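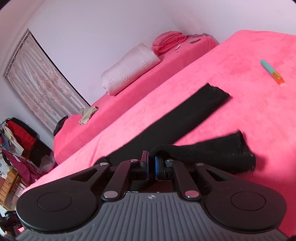
Figure 1. A large bed with a bright pink plush blanket.

3. How people talk about their bedding

I went into this part of the study thinking I'd be writing about sleep. I wasn't, as it happened. What people wanted to talk about was blankets, and once Marlina Raju and I stopped steering them back to bedtimes and alarm clocks, the interviews got a lot longer (and a lot more fun!).

We talked to 60 households in Kellau and Sellis, all by phone, and ended up with 735 separate remarks about bedding after Nurhan Özkan and I had gone through the transcripts. Each of us coded the whole set alone, then we sat down and argued. The worst arguments were over the word "good." A "good blanket" in Kellau is one you keep for guests. In Sellis it's the one you'd never let a guest near – same word, same kind of cupboard, and the opposite rule.

Color came up far more than I'd planned for. Our question list had nothing on it at all. Plush blankets in strong colors (Figure 1) were described as cheerful, or warm-looking, or "a bit much," and quite often as all of these by the same person in the same call. One woman in Sellis told me she'd picked hers in a shop in ten seconds and had been defending it to her sister ever since. We coded that under "family" and Nurhan still thinks it belongs under "taste."

Weight was the other big one. In 11 households the people sharing a bed didn't agree on how heavy the covers should be, and most had settled it with two separate blankets. I'd expected some embarrassment about this. There was hardly any – people were proud of the arrangement and told us how to copy it.

I should say that we never asked what anything cost, and I regret that now. Price slipped in sideways, through talk of gifts and sales, and we can't do much with it. The December follow-up calls do ask, and Marlina has added a question on washing too, which Section 4 takes up.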